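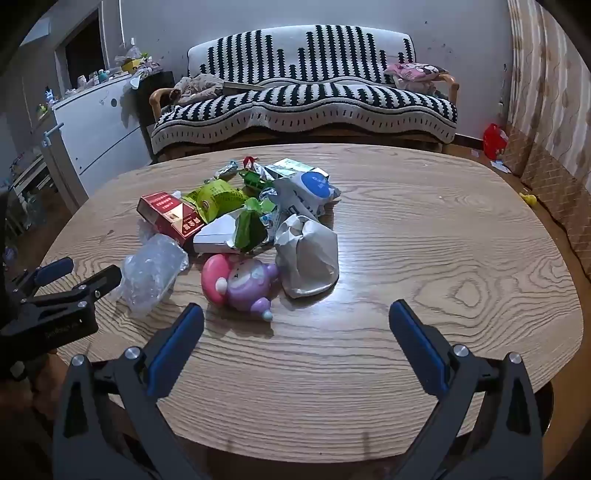
Minutes of the Jevo Entertainment Desk Meeting, 6 September 2023

Present: Bart Leemans (chair), Bennani (red carpet and TV), news desk, photo desk, newsletter. The minutes were taken by the newsletter, which had stepped out to find a charger when the job was handed out.

Apologies: Legal, who sent a note instead. See item 3.

1. Minutes of the previous meeting
Accepted with one correction. Bennani did not "storm out" of the awards show discussion. Bennani left at normal speed to take a call. The word "stormed" was the newsletter's and has been withdrawn.

2. The Nulia story
Most of the meeting went here. Background for those who were on vacation: the desk reported that Nulia had walked off the set of the dance show in Puvenport after a disagreement over a fog machine. Her publicist wrote that she had walked off the set because taping was over. Both accounts agree that there was a fog machine.

Leemans asked who the "source close to the singer" was. News desk said the source was close to the singer in the sense of having been in the fourth row. Leemans asked that the phrase be kept for people who would recognize her without the wig.

Bennani pointed out that the piece was the most read thing on the site that week and that the comments were mainly on the fog machine's side. Leemans said this was noted but would not be much use in a letter to a lawyer.

Agreed: the headline changes from "Nulia's Fog Fury" to "Nulia Leaves Puvenport Taping." Bennani wished it recorded that the second headline could be about a bus schedule. So recorded. A correction runs at the foot of the article and also in the newsletter, near the top, where people might see it.

ACTION: News desk to call the publicist back, by phone, and to let her finish her sentences.

3. Note from Legal
Read aloud by Leemans. Legal has now struck the word "feud" from 46 articles this year and would like the desk to consider whether two people who have never met can be in one. Discussion followed. The photo desk felt they could, if both had albums coming out. Leemans ruled that a feud needs a reply from the other side. One person posting an eye-roll is a post.

"Slams" was also raised. Carried over, as it is every month.

4. Puvenport Film Festival
We have been given 4 passes, down on last year, and 2 of those do not get the holder into anything with a roof. Bennani and the photo desk will take the indoor ones. News desk asked what the outdoor pass covers. It covers the sidewalk across from the hotel, and a tote bag.

There was a long exchange about who pays for parking. The festival garage charges by the half hour and the arrivals always run late, last year by most of an evening, while everybody waited for an actor who had gone in through the kitchen. Leemans will approve parking against receipts. A photo of a parking meter is not a receipt, and he would rather not go over that again.

Questions for the carpet: Bennani's list was circulated. Agreed to drop "Who are you wearing?" for men in rented tuxedos, on the grounds that the answer is always the same and they get shy about it.

ACTION: Photo desk to find out whether stepladders are allowed this time.

5. Birthdays and "Where Are They Now?"
The birthday column wished many happy returns to a sitcom dad who had his birthday in January. He has been very nice about it and has asked if we could do it again next year. The calendar has been fixed.

"Where Are They Now?" has run into the difficulty that three of its last subjects were at the same autograph convention. News desk suggests renaming it. Leemans suggests calling people who were not at the convention.

6. Year-end lists
Best Dressed, Worst Dressed and Biggest Surprise to be drafted early. Bennani asked how Biggest Surprise could be drafted with so much of the year left. Leemans said it had been managed before. Worst Dressed may be dropped altogether, pending a look at how much of the traffic it brings in, which the room suspects is all of it.

7. Any other business
The tip line voicemail is full. News desk listened to the oldest 4 messages on speaker. Three were from the same man, who has seen a talk show host buying a rake. To be followed up if things are slow.

Next meeting: same room, if we can get it. The newsletter will not be leaving its seat.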